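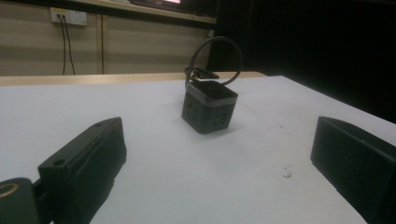
4. Cube power boards on shared benches

Notes for the Tuesday group. Read with handout 3 (extension leads).

4.1 Form
A cube board carries its outlets on the side faces instead of in a single row. The one on the white tabletop has dark grey sides, a lighter grey band at the top and a black cable. Plugs leave the body in different directions, so a cube needs clear space on each face in use. Allow for the depth of the plug and the bend of its cord.

4.2 Rating
Read the label before loading. Add the wattages of everything to be connected and compare the total with the marked limit.

Worked case (Treloar):
Soldering station, 500 W
Bench lamp and monitor, 496 W
Total, 996 W

The total is entered on the bench sheet, along with the board's tag number. Bench 41 has its own sheet.

4.3 Cable
Set the board down with its outlets facing the user and the cable leaving at the rear. A cord standing up in a loop behind the board can be caught by a sleeve or a tool. Lay it flat along the back edge of the bench. Do not coil it tightly under load. Keep any loose plug or connector where it can be seen.

4.4 Before next class
Sketch a bench layout for one cube board and four appliances. Mark the cord routes and show the load total. Hand sketches to Delwyn Quinlan by 4 pm. Students on the Trevaskis placement may use their own site layout.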